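The Vintage Synth in the Box
Every plug-in company now sells the past. Katia Marchetti bought a lot of it, and wants to know why her tracks still sound like hers.

Katia Marchetti has 30 software compressors. She knows this because her accountant asked. Most of them are copies of the same four or five pieces of studio hardware, made by different companies, and each one came with a page of copy swearing that the others had missed something.

"I was buying the same box over and over," she says. "I'd have noticed if they'd been toasters."

Marchetti makes dance records and the occasional bit of music for radio, out of a room above a tire shop. She isn't a beginner and she isn't easily fooled, which makes her a useful person to talk to about the plug-in business, where the most successful product of the last few years has been somebody else's old equipment.

You know the pitch. A company gets hold of a unit that was built in small numbers decades ago. It measures the thing, models every part, adds a picture of the front panel with some scuffs around the knobs, and sells you the result for the price of a decent dinner. There will be a video. A man in a dark room will turn the effect on and off and nod.

Climov, which has been in this line longer than most, put out its Prideck tape emulation last October. The launch page promised "the sound of 336 hours of calibration," a phrase I've read many times without being able to work out what it's offering me. Is that a lot? Were they bad at calibrating it? The price was $149, marked down from $299 on the first day and, as far as I can tell, on every day after it.

I asked Climov whether anyone had ever paid the higher number. A spokesperson told me the company values all of its customers.

To be fair to Prideck, it's good. I've had it on my own mixes for months. It takes the edge off a hi-hat and makes a kick drum feel a little wider, and I like having it there. What I can't do is tell it apart from the tape plug-in I already owned once the volume of the two is matched. I've tried on headphones, on monitors and on the speakers in my kitchen. I got it right some of the time, in the way that you get a coin right some of the time.

Volume is the part of this that the videos skate over. Turn a sound up by a hair and nearly everyone will say it has become warmer, deeper or more alive. Plenty of plug-ins get louder when you switch them on. I don't think that's always a trick, given that real hardware does it too, but it's an awfully handy piece of realism.

Bohumila Hrnčiar has been fixing the real hardware for most of her working life. Her shop is full of other people's delays and preamps with their lids off, and she has a low opinion of the word "authentic."

"Authentic to which one?" she says. "I had two of the same compressor on the bench this spring, with serial numbers nearly next to each other. One was bright and one was dull. Somebody had replaced parts in the dull one with whatever was in the drawer. The owner loved it. He said that was the classic sound."

She doesn't hate the software. She uses some of it at home, where she records her choir. Her complaint is with the story wrapped around it, in which there was one perfect machine and now, thanks to a download, you have it. The machines she sees drift. They hum when the weather changes. People who worked on them every day spent a lot of effort trying to get rid of the very noise that Prideck puts on a knob labeled Character.

Movwood goes further. Its subscription gives you the whole catalog for $30 a month, with a "session chain" feature that loads a row of effects in the order they were supposedly used on a certain kind of record. I ran a vocal through one of these chains. It came out sounding expensive and a bit sleepy. Then I switched off everything except the equalizer and it sounded better, so I switched that off too and fixed the problem by moving the microphone.
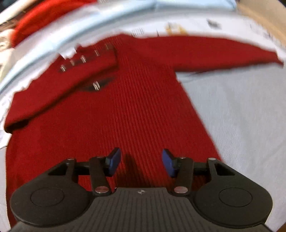 None of that would make much of a video. Moving a microphone is free, it's dull to watch, and there's no front panel to photograph. Nor can you put a countdown clock next to it. Movwood had one of those running when I signed up. It reset itself the next morning.

Santoso, a smaller outfit, at least has a different idea. It sells one saturation plug-in with three controls and no picture of anything. The manual fits on a page. It hasn't become a hit, and the reviews in the user forums are full of people asking when it'll get a proper interface, by which they mean wood panels and a needle that moves. I find that a bit sad, though I'll admit I miss the needle myself.

The usual defense of all this is that inspiration counts. If a drawing of an old tape deck makes you want to sit down and finish the song, then who cares what's behind the drawing? I have some time for that argument. I've bought guitars because of their color. But it's an argument for buying one, and the business doesn't run on people who buy one. It runs on the bundle, the upgrade, the loyalty voucher that runs out on Sunday night.

Marchetti added it up for me, a little against her will. Over several years she had spent $3000 on plug-ins. Of that, $1375 went on things she'd opened fewer than five times. For the same money she could have put proper treatment on her walls, which currently have a duvet on one side and nothing on the other.

So she has been trying an experiment. For her next release she picked one compressor, one equalizer and one reverb, and hid the rest in a folder she'd have to go looking for. She says the work is going faster. She also says she misses scrolling through the list, which had become the thing she did when a song wasn't any good and she didn't want to admit it.

When I called back to check a few details, she told me Climov had just emailed her a voucher. She hadn't used it yet. She hadn't deleted it either.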